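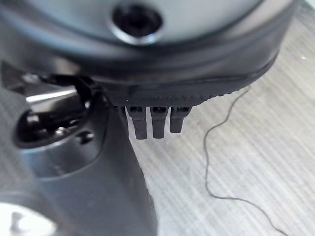
The monitor mix at the Rivgate was wrong for the first two songs on Thursday's bill last month, and since three people have written to me about it, I will set down what the fault was and what we changed for the September night.

The room takes 317 standing. The stage is shallow, with a brick wall behind it, and whatever comes out of the wedges goes straight into that wall and back into the vocal microphones. Lollero play with two synths, a drum machine and a live singer, Lerato Masilela, who works very close to the microphone and drops to almost nothing in the verses. The gain has to be high to catch her. With the wedges pointed where the house normally puts them, the system rang at 3000 Hz as soon as she stepped back from the stand.

At soundcheck none of this showed. She stood still, the room was empty, and we set levels at four in the afternoon with the bar fridges switched off. By the time Clultness had finished their support set the desk had been altered, and the scene I had saved recalled the faders but left the monitor sends alone. On that desk the sends sit under a separate recall filter. I knew this and had not checked it.

Elango Shetty was on monitors and pulled the offending band down by hand during the second song. It stopped the ringing and also took the edge off the vocal, so she asked for more level, and we were back near the limit by the chorus. The third song was fine. The recording from the desk is clean throughout, as the ringing was mostly in the room, and I have been able to use all of it except the opening bars.

Changes made:

- Wedges moved 28 cm forward and turned in, so that the singer stands in front of them and the brick gets less.
- One narrow cut at 3000 Hz on the vocal send only, leaving the main mix flat.
- Recall filter set to include the sends, and the scene saved again under a new name.
- Drum machine taken out of the centre wedge. Marthinus Mabaso has it in his own ears and has no use for it on the floor.

The synths now come through two DI boxes into channels 5 and 6, panned wide in the mains and summed for monitors. Previously they shared a stereo channel, and any change to one changed the other. The bass patch on the last number has a lot of energy low down and made the old arrangement awkward, with the kick disappearing whenever the filter opened. I have put a gentle high-pass on the pads and left the bass patch as it is.

We ran the whole set again in the room with the fridges on and the doors open. There was no ringing with her at the stand or two steps back. I have not tried it with a full house.

Lwazi Maluleke has asked for the live version of the closing track for his radio hour. The mix is finished apart from the crowd microphones, which are late against the desk feed and need moving earlier before they go in. I will put the file up when that is done, with the set list.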